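Reviews > Bedroom > Bedside tables > Grollari bedside table, honey finish

Search reviews Search Clear

Grollari bedside table with drawer front and open shelf: long-term review

5 June 2020

We bought the Grollari bedside table for the guest room last year, when the old one lost a leg. I wanted something small, with a closed front near the top and somewhere underneath for a book or a pair of slippers. I also looked at the Ukanix cube and a taller one from Trellomura. The Ukanix was cheaper but had sharp corners, and the Trellomura stood higher than our mattress, so you would have had to reach up for a glass of water in the dark. The Grollari cost 129 pounds delivered.

It came in one box. The instructions are a folded sheet with drawings and hardly any words, and the drawings are clear enough if you look at them under a good light. I had 11 fixings left over at the end, all of them in a bag marked as spares. Assembly took one evening, with a break for tea. The only awkward step was getting the back square before tightening everything up. I did it twice. The second time I laid the whole thing face down on the carpet and it went together properly.
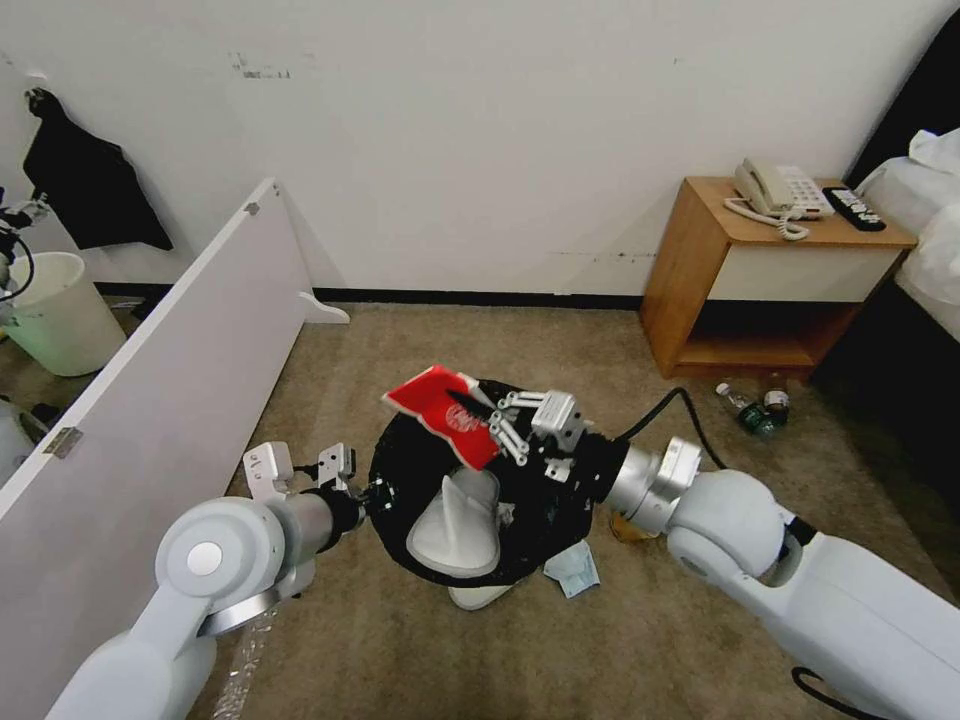 The finish is a warm honey colour with a visible grain. On the website it looked paler, nearer to a light oak, so if you are matching it to other furniture I would ask for a sample first. The front of the drawer is white and breaks up the wood nicely. I had worried that it would look like two bits of furniture stuck together, but in a room with white walls and white bedding it fits in well. The corners of the top are rounded, and that matters in a narrow gap beside a bed. I have walked into it more than once and have not had a bruise from it yet.

The size suits a small room. Ours is pushed right up against the wall beside the bed, and there is still space for a bin between it and the corner of the room's traffic, so to speak, where people put their shoes. It stands steady on carpet. I tried it for a week on the hard floor in the hall before it went upstairs and it rocked slightly there, so anyone with boards or tiles may want a felt pad under one side.

The top is where most people will have their doubts. It is a small square. We keep the room's telephone on it, an old corded one in beige that works in a power cut, and the remote for the television. With those two on it there is not a great deal of room left over.

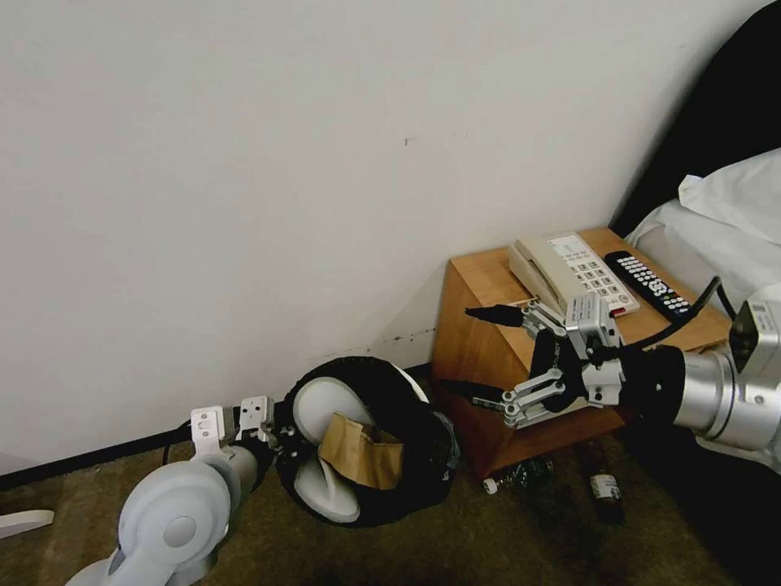 A lamp would be a squeeze. We have gone without one and use the ceiling light, and my sister-in-law brings a clip-on reading light when she stays. If you want a lamp, a clock, a phone and a drink all within reach, buy something wider. Grollari make a larger version at 660 millimetres across, and I did think about it, but it would have blocked the way round the bed.

The surface has kept its looks so far. I wipe it down with a damp cloth and dry it straight away. In April a mug of coffee was left on it overnight without a coaster and there was a pale ring in the morning, which faded over the next few days. I would still use a coaster. Dust shows up less than I expected, thanks to the grain, though it does collect along the back edge where the top meets the wall.

There is no hole or notch at the back for cables. For a piece meant to go beside a bed I think that is a mistake. Anything with a lead has to go over the side or the front, and a coiled telephone cord has its own ideas about where to lie.
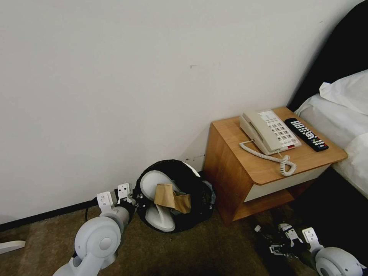

I asked the shop, Athumani, whether I could cut a notch myself without losing the guarantee. They replied the next day and said no, so I have left it alone. They did offer a stick-on cable clip for a small charge. I bought one and it came off within a month.

The open shelf is the part I like best. It is deep enough for a folded blanket or a few paperbacks, and with no door in the way you can get things out while lying down. The drawback is that it sits low and gets very little light, so small things vanish at the back. It also needs vacuuming, and the nozzle only just goes in.

Delivery was good. I gave the order number, ending in 3794, over the telephone, and they moved the date for me without any fuss. The box had a dent in one side but nothing inside was marked.

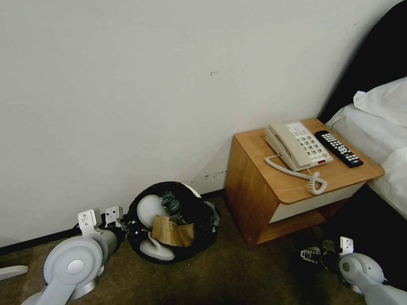
After a year of guests coming and going I would buy it again for the same room. I would not put one on each side of a main bed, where you want more space for your things. For a spare room with not much floor to give away, it does the job and it is easy to keep clean.

Good points: rounded corners, warm colour, useful open shelf, steady on carpet.

Bad points: small top, nowhere to run a cable, darker than the website shows.

Four out of five.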